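Plulus Workshop Notes: Measuring Scoops and Spoons

Sorting a mixed set

Plastic scoops collect in drawers faster than any other small measure. Most sets are sold in graded sizes with one colour to each size, and the colour is the quickest way to identify a piece once the moulded figures have worn.

Spread the whole set over a clear stretch of worktop before putting any of it away. Lay the scoops with space between them. Stacked scoops hide cracks at the neck, where the handle meets the bowl, and this is the usual point of failure.

Seven coloured scoops, yellow, orange and teal among them, fit easily on a butcher-block top with room to turn each one over.
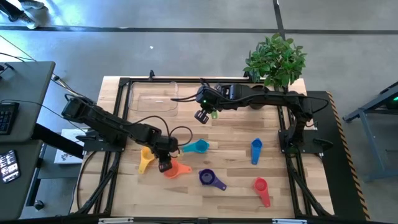
Checking the volume

Set a small dish on a digital scale and zero it. Fill the scoop level with cold water and tip it in. One gram is taken as one millilitre. For the larger sizes, tip ten scoopfuls and divide; a 10 ml scoop should give 100 g. Discard any piece that is out by more than five per cent.

Washing

Wash by hand in warm water with a little washing-up liquid. Dry powders cake in the corner of the bowl and need a bottle brush. Stand the scoops handle up in a rack until fully dry. Do not nest them damp.

Oiling the block

Butcher-block dries out under repeated wiping. Apply food-safe mineral oil along the grain, leave overnight and buff off the surplus. Repeat in April and again before winter. Wipe up water from scale tests at once, especially along the joints between planks.

Last revised December 29, 2020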